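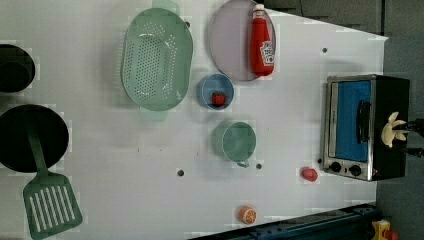
STALTGATE, 09/12/2019

Section 7. Filing Public Comment on a Proposed Ordinance

The Plurnel portal accepts written comment from residents on any measure listed on the Staltgate City Council agenda. Comment filed through the portal becomes part of the public record.

1. Sign in with your resident account. Select Open Measures.

2. Locate the measure by its number. Ordinances carry the prefix O; resolutions carry the prefix R.

3. Select Add Comment and choose Support, Oppose, or Neutral.

4. Enter your statement. The field accepts a maximum of 143 lines. Longer statements must be attached as a separate file.

5. Enter your name and council district as they appear on your voter registration.

6. Select Review, then File. A receipt number is displayed.

Note: Comment on a charter amendment is filed on Form 118. See Section 9.

Note: To speak in person at the hearing, complete steps 1 through 3 and select Request to Speak. Speakers are called in the order of filing.

Caution: Do not include a home address or telephone number in the statement. Filed comment is published in full.

Caution: A filed comment cannot be edited. To withdraw one, write to Loretta Halvorsen, Office of the City Clerk, Room 34, and quote the receipt number. Withdrawal requests are not accepted after the hearing has opened.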